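Cable sorting at the benches: results and the new drawer rules

The cable drawers in the Stenel workshop were emptied and sorted in November, and the labeling was finished this week. Members who borrow leads from the common stock should read the section on barrel plugs before using the drawers again, as the old arrangement by length no longer applies.

Background

The stock had been kept in three deep drawers under the long bench. The upper drawer held short leads, the middle one long leads, and the lowest one everything that had not been put back in either. In practice a member looking for a particular USB lead had to lift out a mass of cable and work through it from the ends. Several leads had been bought twice for this reason. The Valtano order of last spring included a type we already owned in quantity.

The new arrangement goes by connector. Length is a secondary matter and is written on the tag.

Method

Each tangle was taken out whole and laid on a clear wooden table. It is quicker to identify the ends first and untangle afterward. The connectors are pulled gently to the outside of the coil until they lie on the wood, and the loops are left alone until every end can be read. Pulling on a loop in the middle tends to tighten the crossing underneath it.

Three things are read from a USB Type-A plug before it is tagged:

The color of the tongue inside the metal shell. White or black normally means USB 2.0. Blue normally means USB 3.0.
The number of contacts. A USB 3.0 plug has five further contacts set back behind the usual four. Check this where the color is in doubt, as the blue tongue is a convention and some makers do not follow it.
The condition of the shell. A shell that has been pinched out of square will spread the springs in a socket and should not go back in the stock.

The plug at the other end is then read and the pair is written on the tag, Type-A end first. A lead with no readable end goes in the tray marked QUERY and is put on the tester.
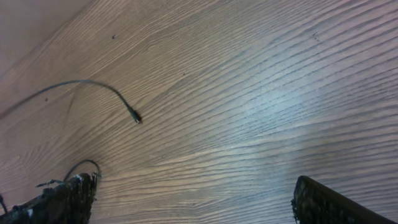
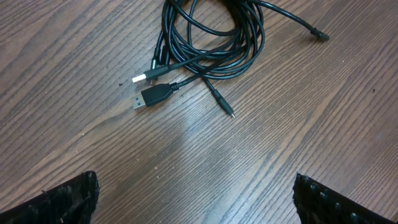
Cable ends on the wooden tabletop.

Barrel plugs

Thin round plugs took more time than all the USB leads together. A slender cylindrical plug on a black cord may carry power or audio, and at arm's length the two are easily confused. An audio plug has a solid tip with one or more insulating rings along the shaft. A DC power plug is a hollow sleeve with a hole in the end, and the hole takes the center pin of the socket. Look straight into the end under the bench lamp.

Once a plug is known to be a DC barrel, two diameters matter, the outside and the inside. The common sizes in our stock are 5.5 x 2.1 mm and 5.5 x 2.5 mm. They share an outside diameter and cannot be told apart by looking at the side. A 2.5 mm plug will go onto a 2.1 mm pin and make poor contact, and the equipment will drop out when the lead is touched. A 2.1 mm plug will not go onto a 2.5 mm pin and should not be forced. The Urow gauge now hangs on a chain inside the cabinet door. It has a stepped pin at each end, with the sizes stamped on the body. Please leave it on the chain.

There is also a smaller size, 3.5 x 1.35 mm, found on leads with a USB Type-A plug at the other end. These deliver 5 V when connected to a plain USB supply. They have been given yellow tags so that they are not taken for the 12 V leads.

Polarity is written on the tag wherever the lead is attached to a supply. Center positive is the usual case. Center negative supplies, which are mostly for music equipment, have a red tag and a separate box, and are not to be stored with the others even for a short time.

Results

The sort produced 64 tagged leads fit for use. A further 21 were rejected on the continuity test or for damage to the jacket at the strain relief. These have gone for copper recovery with the ordinary electrical scrap. There are 11 items in the QUERY tray, most of them proprietary plugs from equipment the workshop no longer has. They will be kept until the summer and then scrapped unless claimed.

The most frequent fault was an open shield, followed by a break in one data conductor close to the plug. A lead with broken data conductors will often still charge a device, so it can stay in circulation for years before anyone suspects it. Such leads were not kept as charging leads. It was considered, but the tags would have needed a further category and the number was small.

Drawer layout

Top drawer: USB Type-A to anything, with USB 2.0 on the left of the divider and USB 3.0 on the right.
Middle drawer: USB-C to USB-C, plus the short display leads.
Bottom drawer: DC power leads without a supply, divided by barrel size.
Gray cabinet, second shelf: supplies with attached leads, in boxes by voltage.
Gray cabinet, third shelf: audio leads, all types.

The Sveinbjörnsson boxes are used on both shelves and are all the same footprint, so lids are interchangeable. The lids are not labeled. Only the box front is, and a label put on a lid will be removed.

Coiling

Leads are to be returned in a flat loose coil, one hand's width across for thin cable and two for thick, held with a single hook-and-loop tie. The tie stays on the lead at the fixed end while it is in use. No wire twists, rubber bands or tape. Rubber bands perish and leave a residue on the jacket, and wire twists were found to have cut into the insulation on several of the rejected leads.

Do not wrap a lead around its own supply. The bend at the strain relief is too tight, and nearly all the supplies rejected had failed at that point. Coil the cord separately and lay it beside the case in the box.

Both plugs should finish outside the coil, on the same side. A plug threaded through the loops is the start of the next tangle, particularly with Type-A plugs, which have square shoulders and catch on neighboring cords.

Cord over 3000 mm is no longer stored in the drawers at any bench. It hangs on the pegs beside the door, coiled over-under, with the tag at the top.

Tags

Blank tags are in the tin on top of the cabinet. Write in pencil or with the fine permanent marker. Ballpoint rubs off the coated side. The order on the tag is: first end, second end, length in millimeters, and then voltage and polarity if a supply is attached. If a lead comes back with its tag missing, put it in the QUERY tray even if you are sure what it is.

Outstanding

The tester does not yet have an adapter for the smaller barrel size. Until one is made up, those leads are checked with the bench meter on the continuity range, sleeve and center in turn, while the cord is flexed by hand at both ends. A reading that jumps during flexing counts as a failure.

The bottom drawer runner is still stiff and should be pulled with both hands. A replacement pair is on order. Surplus leads may be offered to the stock, but they should be left in the QUERY tray with a note and not placed directly in a drawer.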